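FOR IMMEDIATE RELEASE
January 1, 2018

Schwaiger puts its house rules for small-part gripping out in the open, free to anyone who wants them

Medivville – Hello from all of us at Schwaiger! I'm Aurelia Leitner, I look after the handling bench here, and I've been given the job of telling you about our new good practice guide (mostly, I suspect, because I've been going on about it since July). It's called the Illen Sheet, it runs to 40 short rules, and from today anybody can have a copy without paying us a penny.

The rules cover the everyday business of getting a robot to pick up, hold and put down small parts. The big safety standards already deal with guarding, stopping and keeping people's hands out of harm's way, and we don't try to replace a word of them. Ours starts after that, at the point where the cell is signed off and somebody has to decide how hard to squeeze a gear.
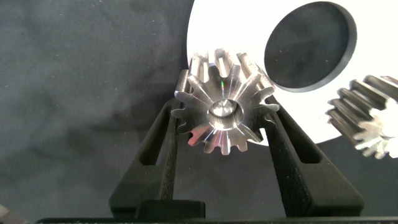 Rule 6 is the one we argued over longest, and it's about where a gripper is allowed to touch. Our old habit was to let each operator choose, which meant two people could teach the same job in two different ways and both be sure they were right. Now the contact points get written down before the first pick, along with the finger type and the closing force. With a spur gear held by its rim, tips against the teeth on either side and the bore left clear, you'd note exactly that, in plain words, so the next person can set it up the same way. Shiny parts get an extra line of their own, as bright reflections can confuse a camera, and we ask people to record the lighting as well. It takes a couple of minutes and I've grown rather fond of doing it!

We tried the draft out over 3303 logged picks at our Dondham workshop, and changed a fair bit as we went. The rule on fingertip wear used to say "check regularly", which meant something different to everyone who read it. It now says every 200 picks, with a full clean and a new reference grip at 2000. If your parts are rougher than ours you'll want to do it sooner, and there's a box on the form for your own number.

Then there's Rule 11, on keeping the bench sorted. Anything that isn't the part being picked should have an agreed spot, and that spot goes on the cell drawing. We also ask for a check of the ground either side of the open fingers before they close or travel, as a part sitting just outside the grip is easily nudged. Shadows get a mention too. If the arm or its cables throw one over the picking area, teach the vision with the shadow there, and test it again when the lights are changed.
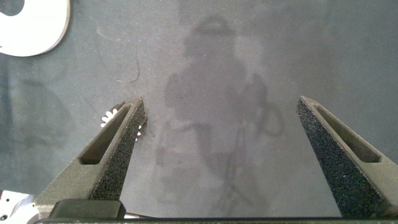
Vinzenz Aebischer wrote back to say that the draft was far too polite about record keeping, and that a rule starting with "try to" would be ignored by teatime. He wanted every "try to" swapped for "must", and he wanted a named person signing each change to a grip setting. We've done the second in full. On the first we met him halfway, so the rules on force, contact points and restarting after a dropped part are all "must" now, and the ones on tidiness and labelling are still "should". He has told me he'll be raising it again, and I believe him.

The Illen Sheet is a working document, so please scribble on it, disagree with it and send it back. You're welcome to copy it into your own procedures and change the numbers to suit your parts, as long as you mark which bits are yours. Printed copies are at the front desk in Medivville and at the Dondham workshop, and we're happy to post one if you ask.

Press contact: Aurelia Leitner, handling bench, Schwaiger, Medivville

ENDS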